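October 8, 2020

I lost my first league match of the fall last night, 13 games to five if you add up both sets and the one we squeezed in afterward for fun, and I drove home from Evenville as cheerful as I've been in weeks. I'd better explain, or my sister will write to ask if I've hit my head.

I came back to tennis this spring with a second-hand Kaczmarczyk racket and a forehand that mostly visited the neighboring court. My whole plan was to get the ball over the net and hope the other person got bored. It works better than you'd think against people my age – and not at all against the woman I drew last night, who is 69 and places a drop shot the way my grandmother used to place a doily. I must have run in for a dozen of them, and I reached maybe two.

But my serve! I've been working on the toss since the Potar clinic, just standing in the driveway throwing a ball up and letting it land, over and over, while the dog looked on with great patience. And in the second set I held serve twice in a row, once to love, with a second serve that kicked up high enough to make her step back and laugh. I'm going to live on that laugh until Thanksgiving.

The backhand is another matter, and I'll spare you.
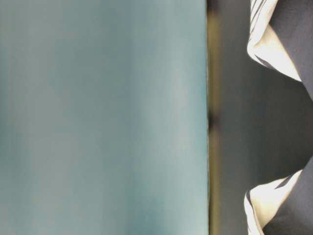
Szymon Wasilewska wrote back this morning that I should stop chasing the drop shots altogether and start standing a step farther in, so I wouldn't have so far to go. He's probably right, though a step farther in means the deep ones will be landing on my shoelaces. I've promised to try it for one set on Saturday. If the rain holds off, we're playing at Nindura, on the courts by the parking lot.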